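Chapter 4
Plastic Containers and Their Stains

A clear food container does not stay clear forever. Oil and color from the food go slowly into the plastic, and the rim is usually the first place to turn yellow. In this chapter we learn which marks can be washed away and which will stay — and how to clear the table after lunch.

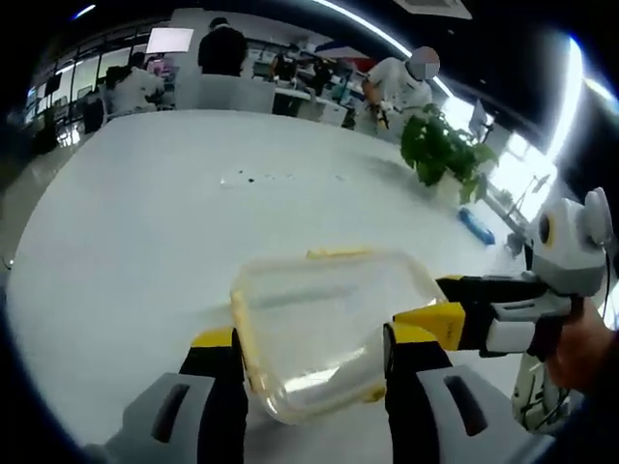
Before you begin, read the list of words on page 175. Crumbs are always wiped first, then the containers are sorted by size.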